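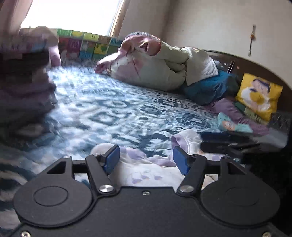 Blue pads and silver screws, up close

Print this page | E-mail this page

How to Find Out Which Town Your Old House Used to Be In

I live in Grelora, and if you go by my deed I have always lived in Grelora. The house, though, has been in three different towns without moving an inch! It started out in Bai, spent a few decades in Skillari when Skillari split off, and only landed in Grelora after the line got pushed west to the creek. I spent most of one August looking for the first owner in the wrong set of books, so I'm writing down the order I'd do it in now.

Before you start

Get your most recent deed and your tax parcel number. Get a pencil too (lots of record rooms won't let you use a pen) and a cheap folder. If your county has put its deed index online you can do the first part in your slippers, but check how far back it goes. Ours stops at 2000 and everything earlier means a trip to the courthouse.

Step 1: Walk the deeds backward

Your deed should say something like "being the same premises conveyed by" and then give you a book and page, or what they call a liber and page in some places. Look that one up, find the same phrase in it, and go again. Write down the seller, buyer, date, book, page and – please don't skip this – the name of the town exactly as it's written. The town is what you're after. When it changes between one deed and the next, put a star in the margin and keep going.

Mine went along nicely until Book 321, where the seller suddenly owned the place with no deed in to him at all. If that happens, he probably inherited it. Go over to the probate side (surrogate's court, in some states) and look for a will or an estate file under his last name. His mother's will had my house in it, described as "the lower farm in Bai," and that was my first clue that I'd been searching in the wrong town for two weeks.

Step 2: Make a boundary timeline

Take a blank sheet and write the current town at the top. Under it, write the date it was formed and what it was formed from. Then do the same for the parent town, and the parent of that one, until you run out. Old county histories usually have this in the first paragraph of each town's chapter, and the state library may have a list of the laws that created each town.

Watch for name changes. The village of Akau shows up on our older maps as a mill name, and for a while I had it down as two separate places. Also watch for the county itself changing. If your area was carved out of a bigger county, the early deeds may still be sitting in the parent county's courthouse, and nobody at your own courthouse will have them.

Step 3: Lay the old lines over the new ones

You want one old map that shows landowners' names and one modern map at any scale you like. Find 2 things that haven't moved. Church corners are good, and so are railroad crossings and the spot where two creeks meet. Rivers on their own are not so good, they wander. I print the modern map, tape tracing paper on top and draw in the old town line in red. There's software for this and I've tried it and I still like the tracing paper.

If the deed describes the land in chains and links, a chain is 66 feet and there are 100 links in it. My original lot was described as running up to a "white oak standing on the line of Skillari," and I'm sorry to say the oak is gone.

Step 4: Check the census and the tax rolls

Now look for your owner in the census under the town your timeline says he lived in that year. If he isn't there, try the next town over before you give up. People near a line got counted on the wrong side of it pretty often. I read through 400 names in Bai to find my farmer, who was spelled three ways in three censuses.

Tax rolls are slower to read but they're yearly, so you can sometimes catch the exact year a farm hops from one town to another. Ask the town clerk and the county historian, as the rolls could be with either one, or in a basement.

What to bring home

Copy the whole page, margins and all. Clerks wrote cross-references in the margins and I've gone back for those more than once. Write the book and page on the back of every copy before you leave the counter. I still have one lovely deed for a piece of Akau that I can't put a book number to, so if you recognize a sawmill lot with a "right to pass with teams to the landing," send me a note!

Print this page | E-mail this page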